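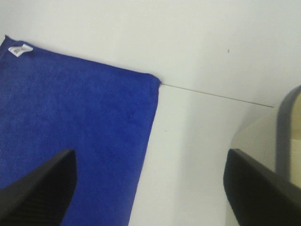

4 min read

My kitchen has exactly one thing in it that gets used every day of the year, and I'm sorry to say it's a blue cloth. The good knives get a weekend outing, the stand mixer has been sulking under its cover since June, and meanwhile this big soft royal blue rag is out on the white table morning and night, tag and all. (I know. People cut the tags off. I'll get to the tag.)

I came to microfiber late and under protest. I grew up in a house of old T-shirts and dish towels gone thin in the middle, and I was sure that anything sold in a shiny sleeve with the word "technology" on it was a con. Then I bought a white table. If you have ever owned a white table you can skip this paragraph, you've suffered enough. Coffee rings, pencil smudges, that weird gray film that newspapers leave behind, a single turmeric thumbprint that I think about more than I should. My T-shirts just moved everything from one end to the other.

So I called Azadeh Akbari, who ran the linen room at the Arsenault, a hotel with 446 beds and, by her account, a dining room full of white tops. She laughed at me for a good while. Then she asked how I was washing my cloths, and I said with the towels, and she stopped laughing.

"With the towels," she said. "And softener?"

And softener! Lavender!

Softener, she told me, coats the fibers, and the fibers are the whole reason you paid for the thing. Cotton towels shed, and microfiber grabs hold of lint like it's been waiting for it all its life. I went and looked at mine and there it was, a fuzz of pale bits from one hem to the other. I spent an evening picking them off with tape in front of the TV, which I do not recommend as a hobby, though I've had worse evenings.

Her routine is now my routine. Cloths go in the machine with other cloths, warm water, a small squirt of plain liquid detergent, and that's the lot. No bleach. They dry on the rack or on low. New ones in strong colors get washed alone the first 2 times, and with a blue this loud I'd take that seriously. I had a pair of cream socks once. They are now a sort of sad sky color and I wear them to garden in.

Then there's the wiping, which I'd assumed I was qualified for. I used to bunch the cloth up in a ball and go in circles like I was waxing a car. Azadeh folds hers in half and then in half again, so there's a flat pad the size of your hand and plenty of fresh sides to turn to. Damp first, straight lines, then flip to a dry side and go over it once more. It takes me less time than finding my glasses. The streaks I'd been blaming on the table were mine all along, which was a bit of a blow.

For something sturdier I asked Ott Baranauskienė, who sells cleaning supplies out of a narrow little shop called Sendeck and has firm views on pile. He likes a short nap for tabletops and a longer one for dusting, and he makes you run your palm across the fabric before he'll take your money. Push it one way and the color goes darker, push it back and it brightens up again. I stood there doing it far too long while a man waited behind me with a mop. Ott's test for a worn-out cloth is the same move: if it slides over dry skin and doesn't catch at all, demote it to the bathroom floor. He claims a decent one is good for 200 washes. I haven't kept score, and I don't plan to start.

About that tag. I used to snip them the second I got home, and Ott was horrified, because the washing instructions are on there. His view is that a soft tag can stay put and a stiff one should come off, as it can drag on a glossy surface. Mine is soft, all twisted up from life, and the print is so tiny I'd need a magnifier to get anything useful from it. But it's at the corner, and I've gotten into the habit of grabbing the cloth there when I shake it out over the sink. So it stays.

I did try to branch out. I bought a Clatamari scrubber, which is shaped like a squid and is a delight, and no good whatsoever on a tabletop. I bought a spray called Ciltness that smelled like a dentist's waiting room. Both of them live under the sink now, next to the lavender softener, and the cloth is spread out on the table again where I left it after breakfast, waiting for me to fold it properly.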